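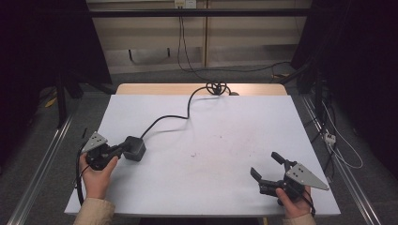

Most of the water is gone before anyone opens a tap, a retired meter reader in Pralport used to tell new hires, and on the older streets the remark was close to correct.

Chapter 5
Where Town Water Goes

Pralport buys its water from the Ridgeway reservoir. It arrives through a single main, passes a meter at the town line, and then spreads into smaller pipes under the streets. In September the meter at the town line recorded 1226 units. The meters in homes and shops, added together, recorded far less. The gap was almost 36 percent.

Engineers call this gap unbilled water. Part of it is leakage. Part is used for fighting fires and flushing pipes, and part passes through old meters that run slow – a worn meter nearly always reads low.

This chapter looks at each of these losses in turn. Section 5.1 explains how a town keeps a water account. Section 5.2 deals with leaks and night flow. The exercises use records from Pralport and from Jeso, a smaller town with newer pipes. You will need the unit tables from Chapter 4.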